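February 28, 2021. Bako arm, Mirmont shed

In late, heating off. Parviz had already swapped the push rod, so carried on with that. Dark grey one, rounded tip, goes into the white mount. Still sits a touch off vertical, top leaning to the right. Checked the collar screw, tight. Must be the mount itself. Leave it for now.

Speed down from 600 to 400, then 200 for anything near a block. At 600 it stops too late and I don't trust the limits yet.

Sorting by colour today. Yellow first, rod brought down between the pair, nearer the left one. Red star and cylinder top right, blue and green bunched up lower right. Blue ones will be a pain, triangle is up against the pentagon and the Natari script wants a clear edge to push on.

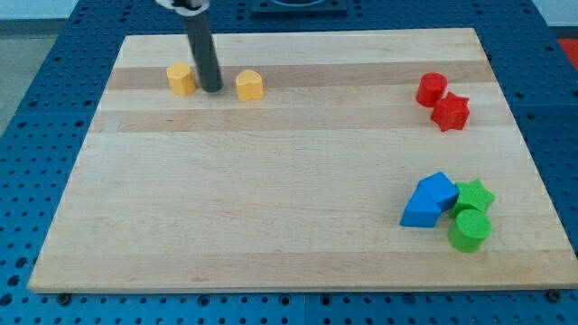
Height over the board

Touch-off done on bare wood near the middle, then 3 mm up. Don't use the pegboard as zero!! Did that last time and had to redo the lot. Want to repeat it at all four corners, not convinced the board is flat.

To do
- shim the mount (Irina has thin washers in her tin)
- ask Willix about the spare colar
- slow approach for blocks that touch, try from the left side first
- back up the config BEFORE changing offsets, Parviz

Stopped at the yellow pair. Rest on the next shed day.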